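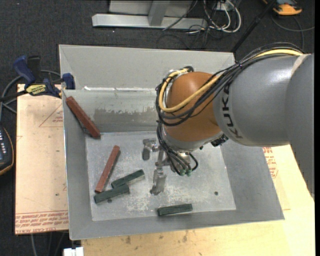 Bin picking makes the budget for next year

Good news from the equipment round: the bin picking cell is in! The request went through in February with only one line trimmed (the second monitor, which we can live without), and we can start placing orders as soon as the quotes are refreshed.

For anyone who hasn't followed the project, Skendus is our plan to let a robot take mixed bar stock out of a metal bin and hand it over one piece at a time. It sounds like a small job until you try it. Bars lean on the walls, lie side by side with hardly a gap between them, and end up at whatever angle they like. Lorcan McGrath has been working through gripper fingers and approach angles on the bench setup, and his notes are the reason the budget request looks the way it does.

The biggest change from last year's draft is that the arm is no longer the main event. We already have a KUKA to work with, so most of the new money goes to the parts around it. Fingers come first. We asked for two full sets plus blanks we can machine ourselves, and Lorcan wants one pair narrower than anything we have now for pieces that sit close to a wall. Next is air: fittings, hose, and a proper valve block. Then cable dressing, which we left out completely last time and will never leave out again. Everything that runs along the arm has to bend with the wrist, and a decent dress pack costs more than most people guess.

Wellen quoted 13 weeks for the gripper hardware and Ninon quoted 10 for the valve block, so those two orders go out first. The bin stand and clamps can wait. Elżbieta Olszewski is drawing up a fixed stand so that the bin goes back to the same spot each time it's lifted out, and she would love to hear from anyone who has strong feelings about table height – now is the time, before steel gets cut.

We also put in money for wear, and I'm very happy that it stayed. Bins get scraped, paint chips, fingers get bumped. The plan covers a spare bin and a replacement set of finger tips, and it sets aside about 8 percent of the total for things we haven't thought of yet. If you've ever had to stop work over one missing connector, you know why that line is there.

Still open: the guarding. Bogdan can supply panels to fit the existing floor space, but their layout puts the door on the carpet side, and we'd prefer it by the bench. Elżbieta is getting a second drawing, and the price should come back with it.

The full parts list has 77 lines and lives in the Skendus folder under Planning. Please look over the section that touches your work and add comments right in the sheet. Lorcan is also glad to talk fingers with anyone who stops by – bring a bar you think he can't pick up.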